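BASTPORT TO OPEN TOY LENDING LIBRARY IN FORMER WUSTEL STREET BANK

BASTPORT, 5/4/19 — The Bastport Public Library will open a toy lending room in September on the ground floor of the former bank building at 27 Wustel Street. Any resident with a library card will be able to borrow blocks, puzzles, board games and ride-on toys for up to three weeks at no charge.

The room will open with 1,000 items. Most were bought with a grant from the Delaunay Fund, which is also paying for shelving and the first year of cleaning supplies. The rest came from a spring donation drive at the Drindeck branch, where 559 households dropped off toys in good condition.

Items will be sorted by age group and packed in clear bags with a parts list. Staff will check each bag when it comes back. Toys for children under three will be kept on a separate wall and washed after every loan.

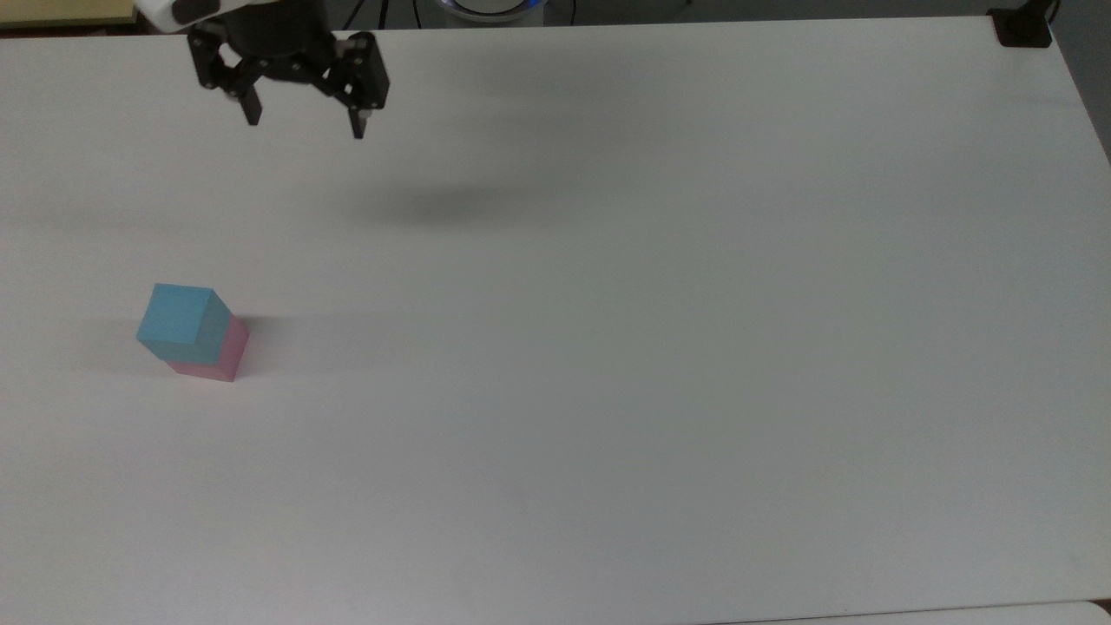 What happens if a piece is lost?

Borrowers should tell the desk when they return the bag. There is no fee for a single missing piece. If a toy can no longer be used, the library will charge the cost of replacing it, up to $27.

Cardholders may take out two items at a time — one of them may be a large item such as a ride-on toy. Reservations can be made at the desk or by phone. Child care providers licensed in Bastport may apply for a group card with a higher limit.

The library expects to handle 3,000 loans in the first year. Donations are closed while the current stock is being cataloged and will resume after the opening.

Questions may be directed to the main desk of the Bastport Public Library during regular hours.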